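Textiles and Trade, handout 4: Why denim fades
Planham Evening College, 13/09/2024

Indigo is a lazy dye. It clings to the outside of the cotton yarn and leaves the core white, so every knee and seat eventually tells on its owner. Mills in Drarwood once dipped their yarn 10 times and still got complaints.

Fading used to take years. Now it is sold by the hour - stones, sand, enzymes - and costs extra. Read the Zosville mill chapter before we meet, including the dull part on water.

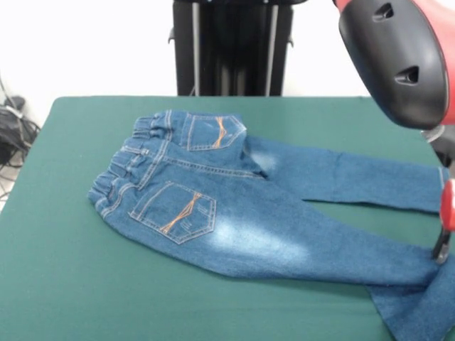 Reading time: 2 min

Bring one faded garment and be ready to say which wear was earned and which was bought.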